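The Table Is the Hard Part

Household robots can vacuum. Clearing up after lunch is another matter.

By Jyoti Bhatia
2022-04-07

The robot vacuum succeeded because a floor is a plane and dirt does not need to be picked up by a particular edge. The next chore on most product roadmaps is surface clearing: take what is on a table, decide whether it is trash, and put it where it belongs. It has been on those roadmaps for a long time.

A person clearing a table does not plan a grasp. The hand arrives roughly where the object is, closes, and corrects. Most machines still work in the opposite order. A camera produces a depth map, software proposes a set of grasp poses, a planner picks one, and the arm executes it. If the object shifts by the width of a fingertip in the meantime, the grasp can fail and the cycle starts again.

Rigid objects suit that method. A mug has a shape that can be stored and matched. Tissue does not. It has no fixed geometry, it weighs almost nothing, and it gives very little signal to a force sensor before it is crushed. Crushing it is acceptable, because it is going in the bin. Tearing it is less so, as one object then becomes two and the second piece may not be in the plan.

Cardboard fails in other ways. An opened carton is stiff along its folds and soft across its panels. Gripped on a panel, it buckles. Gripped on a flap, it swings, and the flap may tear away. The printed side and the plain inside of the same carton can look to a classifier like two separate items.

Then there is the cloth. Factory fixtures are matte, uniform and bolted down. A patterned tablecloth offers a vision system shapes that look like objects and have no height. It also moves. A fingertip pressed a little too low will pinch fabric along with the target and drag everything else on the table toward the arm.

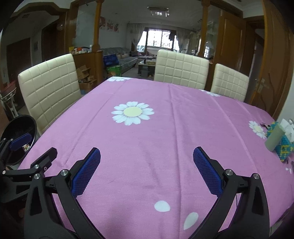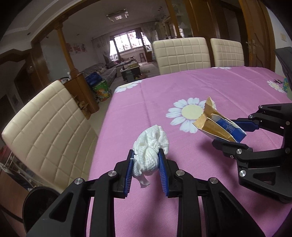
The current answer to these problems is demonstration. In place of hand-written rules for each material, a person performs the chore with the same kind of fingers the robot will use, and a model is trained to reproduce the motion. The person supplies the corrections that a planner lacks: the slight tilt before closing, the second squeeze, the pause when something slips. Two-handed work benefits most. Coordinating two arms in code is slow and brittle, while a person does it without thinking.

Drivodville, which is developing a two-armed home assistant under the name Clurari, began testing this approach on table clearing in January. Its internal benchmark uses 118 object types, most of them light packaging and paper. The company trained its first policy on 500 demonstrations and reports that it completed 65 percent of trials without a human stepping in. A trial counts as complete when every item marked as trash is in the bin and everything else is still on the table.

The second condition accounts for most of the failures. A full tissue box and a used tissue are, to the camera, partly the same material. Clurari removed fresh tissues from their box in enough trials that the engineers now log it as a separate error. Bottles leaning on other objects are also a problem, because moving one releases the other.

Speed remains poor. Clurari averages 3 items per minute, and a person working at an easy pace is several times faster. Drivodville argues that speed matters less in an empty house, and for a dishwasher or a vacuum that has proved correct. A table is shared space, however, and a machine that occupies it for a quarter of an hour has to be scheduled around meals.

The shop floor is further along, though by less than is often assumed. Kerkura, a contract packer, runs arms of a similar class at its Nicholas plant, where they pull damaged cartons from a conveyor. The cartons come in known sizes, under fixed lighting, on a belt of one color. Even so, torn cartons are still sent to a manual station. The arms handle dents and crushed corners well. An open flap changes the outline enough that the suction cup often lands on nothing, and Kerkura has started fitting two-finger grippers with soft pads on one line to see if pinching does better.

Soft pads are probably the least discussed improvement of recent years. A compliant, textured surface spreads contact, tolerates an error in position, and holds thin material at low force. It is cheap and needs no software. It also wears, and a worn pad changes the grip that the model learned. Neither company has published replacement intervals.

Drivodville plans to extend its benchmark to tables with a cloth on them. The first policy was trained and tested on bare ones.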